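Maple board for a block table: leave the seams alone or fill them?
23 July 2021, posted by Letay Gudeta
Print this page | E-mail this thread

lgudeta
I have a three-plank maple board sitting on a blue pegboard table. It serves as the work surface for a set of small shape blocks.
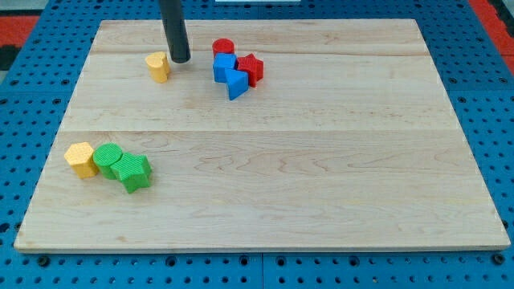

The planks are edge glued and of unequal width. Current finish is bare wood, sanded to 180. Two questions. First, whether to fill the seams before finishing. Second, which film finish will stay flat under blocks that get pushed sideways all day. The blocks with textured faces drag more than I expected on raw maple and I want the friction to be even over the whole board.

nfarias
Fill nothing. If you can't catch a fingernail on the seam, finish alone will bridge it. Filler in a glued maple joint shrinks on a different schedule from the wood and you end up with a ridge by January.

I'd use two thin coats of Sturico matte waterborne, 220 between coats. Gloss will grab flat-bottomed pieces.

Macaraeg_R
Disagree on the film finish. Any film shows tracks where pieces are slid along the same path. Use a hardwax oil. You can repair a patch without stripping the board. I have done three play tables in Ruvumis oil and the oldest has been touched up twice, with no visible border around the repairs.

nfarias
Oil on maple is blotchy, and this one has swirling grain on the wide plank. It will go darker there than on the other two. If even friction is the requirement, oil is the wrong product, as it soaks in at different rates.

Macaraeg_R
It has small knots and darker streaks already. Color match isn't what was asked. Friction after buffing is even enough that I can't feel a difference across a knot.

lgudeta
Color is not a concern. Fingernail test: the upper seam is clean, the lower one catches very slightly near the left end.

L. Gerlach
Then scrape that end. Card scraper, light passes, diagonal to the joint. Don't sand it locally or you'll dish it, and a star or a triangle will rock where a cylinder won't.

More important is how the board is supported. Perforated sheet lets air at the underside through the holes only, and the top face is fully open. Wide glued panels cup under those conditions. Finish both faces with the same number of coats, whatever you choose.

nfarias
Agree with Gerlach on both faces.

ktavares
Has anyone measured this? I ran a 26 inch maple panel on a Pacheco bench with the bottom left bare for 167 days. Cup was under the thickness of a business card. I think the both-faces rule is repeated more than it is tested.

L. Gerlach
One panel, one shop. What was the humidity range?

ktavares
Not logged.

L. Gerlach
Then it doesn't tell us much.

lgudeta
Scraped the lower seam this afternoon and it no longer catches. I'm going to test both finishes on offcuts, both faces, and pull a block across each with a spring scale. Will post the readings here.

Macaraeg_R
Let the oil cure a full week before you pull anything across it.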